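Kundix counter arm: six months in a product testing kitchen

Reviewed by Kristýna Malý
17/05/2025

I run the testing kitchen at Hoani. We make drawer units, trays and canisters for kitchens, mostly in bamboo, and before a new piece goes on sale it gets used hard on a counter set up like one at home. Until last winter the using was all done by people. Two of us pulled drawers, put things on trays, took them off again and wrote down what came loose. Now a good part of that is done by a Kundix arm, and this is a review of the arm and of what the job is like with it in the room.

We leased it through Soludness, who also did the installation and two days of training. I paid nothing for it personally and I have no deal with either company. Hoani pays the normal lease.

Setup

The arm needs power, a network connection and a clear side of the counter to work from. Soludness had it moving by lunch on the first day. Getting it to do anything useful took most of June's budget for my hours, and it was not June yet. You teach it by guiding it through a task many times, then letting it try by itself and correcting it. The software is called Jolix and comes with the lease. It is slow to open and the menus are badly named, but it saves everything and I have never lost a session.

We kept the counter as it was. The cutting board, the toaster oven, the canisters and the play food all stayed. Jomar Lumbao, who has done drawer testing here longer than I have, argued for that from the start. A drawer that only works on a bare table is no use to a customer, and he didn't want the arm having an easier time of it than he had.

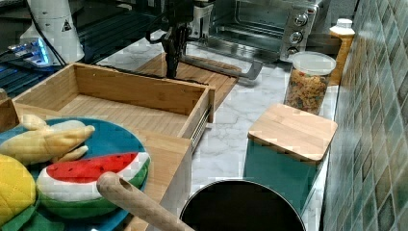
Teaching it to work near other objects was the longest part. In the first weeks it knocked over a canister most mornings. We moved the breakable things to the back and kept going. By the second month the knocks were rare enough that I stopped logging them on their own sheet.

What it does well

Repetition, mainly. A drawer test for us is 1416 pulls, open and shut. By hand that was split over several days between two people, with breaks, and toward the end nobody pulled the same way they had at the start. The arm pulls the same way all day. When a slide begins to catch, you can see it in the force log well before you would feel it in your hand. On one unit it flagged a change at pull 1365, and we would have passed that unit by hand.

It is also good at going back to the same spot. The camera at the wrist gives a close view of the hardware, and the recordings have become the thing I use most. When the workshop asks what a fitting looked like partway through a test, I can find the clip and send it. Before, they got my handwriting.
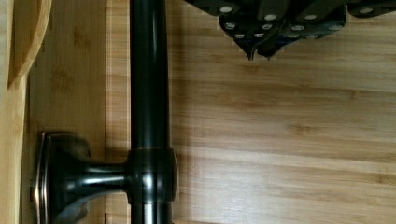 Wrist camera view: dark bronze bar and collar against the bamboo panel.

What it does badly

Soft objects. We use plush and toy food for the tray work because it doesn't spoil and doesn't stain, and the gripper squeezes the plush pieces too hard or misses the edge of them. There is a setting for grip force. It helps with some pieces and makes others worse. Kundix support answered my messages promptly but had no real fix, and for now Jomar does most of the soft pieces by hand.

Shiny metal gives it trouble too. In bright light it sometimes hesitates in front of a polished part and has to be nudged. We changed the lamps over the counter and that cured perhaps half of it.

Then there are the long or awkward shapes. A piece that sticks out past the fingers has to be accounted for in every move, and the arm is not clever about it. You end up teaching a wide path and accepting that the task runs slower.

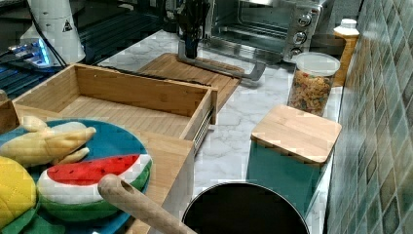

Gray bracket across the cutting board, drawer open at left.

The emergency stop is fine. It is where you want it and it works every time. I'd like a second one as standard, at the other end of the counter. Ours was an extra and cost $74.

What changed for us

This was what people asked me when they heard I was writing the review, so I'll give it some room.

No one lost a job. There were two of us on testing before and there are two now. What went away was the pulling. Jomar had a sore wrist on and off for years and wore a brace through the busy season. He hasn't worn it since spring. He says he doesn't miss the drawers at all, though he does miss being able to do them with the radio on and his mind somewhere else. Watching an arm takes more attention than people expect. In the first months we had one person beside it the whole time, and sitting still beside a machine for a full shift was worse than doing the work. I would warn any manager about that. We now change over every 60 minutes, and whoever is off the arm does bench work, photographs or reports.

The reports got longer. There is more data, so the workshop asks for more, and I spend a larger share of my week at a desk. I didn't choose that and I'm not sure I like it. I have asked for some of the reporting to go to the design side, and that is still being discussed.

Jomar's pay was a sore point. He had become the person who teaches the arm, which is skilled work, and he was still on the tester's rate. It took until the second lease payment to get that corrected. If you bring one of these in, sort out the job title before the machine is delivered.

He is the better teacher of the two of us, by the way. He knows how a drawer behaves when it is about to stick, and he puts that into the way he guides the arm. My own sessions are tidier and work less well. 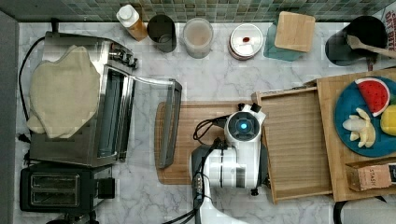 Cleaning is a small job that somebody has to own. Crumbs and dust get into the joints of the fingers, and the cables need checking for rub marks. We do both at the end of the day with a dry brush and a cloth. The manual asks for it weekly, but with the counter in constant use I wouldn't leave it that long.

Noise is low. You can talk over it easily. Visitors tend to stand too close, and we put tape on the floor.

Would I lease it again

Yes, for the drawers alone. For tray work with soft items I would wait for a better gripper, and I have told Soludness so. A shop that tests only a few pieces a year would spend more time teaching it than it got back.

Hardware: 4 out of 5
Jolix software: 3 out of 5
Support: 4 out of 5
Soft items: 2 out of 5

The lease comes up for renewal next year. We have asked for a price on a second set of fingers, and I'll add a note to this page when we have tried them.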